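Desk things: the Casutberg gallery
Page 1: telephones, buttons and paper goods

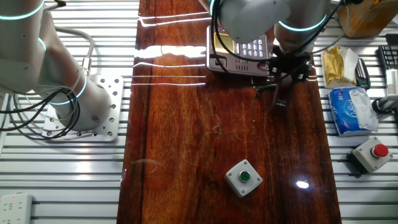

The Casutberg collection is made up of things people keep within reach while they work. Thitima Wiriya began it with a box of staplers from the old Gerka office, and it has grown to 1,399 entries in the register. Most are plain, and many were still in daily use when they came to us. We take telephones, remote controls, keyboards, push buttons, card holders, lamps, letter trays and anything else that has done time on a desk.

The notes on this page go with the first part of the display. Sizes and register numbers are kept in the printed list, which you can ask for at the door.

Desk telephone, grey
Light grey keys, a small screen and a black coiled cord. Telephones of this sort are the item we are offered most. We now say no to any that come without a handset.

Cords
Coiled cords go slack with age and pick up twists. If you are storing one, take it off the phone at both ends and let it hang for a day before you put it away. We keep spares by colour, and black is the only one we have plenty of.

Push button, green
Round green button, square white box. We file buttons by the colour of the part you press and ignore the box.

Push button, red
A large red button on a grey box. Visitors press this kind first. We don't mind, but please use the flat of the finger and don't hit it.

Remote control, black
Rows of small buttons. Please look in the battery compartment before you give us a remote. Berkay Avcı has cleaned leaked cells out of 45 of them and would like not to do any more. White vinegar on a cotton bud works for most, followed by a dry cloth.

Keyboard, black
Keyboards are catalogued by layout first and colour second. Ours are mainly British and French, with a short run of Turkish ones that came with the Gerka boxes.

Tissues
We keep paper tissues, opened or not. Thitima's view is that a pack with the top torn open belongs on a desk as much as a telephone does. Blue and white is the usual colour for the wrapper, and the printing dates a pack better than anything else on it.

Wrapped packets
Small packets in gold wrapping are listed under "sundries" until somebody has time to sort them. The sundries list is long. Food is kept in tins and is never put out with the paper.

Block holders, wood
Used for pens, cards or notes depending on the owner. We list them as block holders whatever they held. The best group came from Pichon in December, all beech, all with felt on the underside.

Table tops
Varnished wood, reddish brown with dark streaks, was what many managers asked for and what many clerks disliked, as it throws the ceiling lights back at you. A matt blotter was the usual cure. We wipe ours with a barely damp cloth and use no polish.

Labels
Tie-on labels only. Sticky ones lift the print from plastic, and we lost the maker's name on two calculators that way before we changed over.

Giving us something
Bring it to the side door between 10 and 4, or write first if it is heavier than you can carry. Tell us what room it was used in and for how long, if you know. We can't take desks, chairs or anything with a mains plug that has been cut off. There are roughly 200 items waiting to be entered, so a receipt may take a few weeks.

Page 2 has the Vatel lamps and letter trays. Page 3 has staplers, punches and the one typewriter.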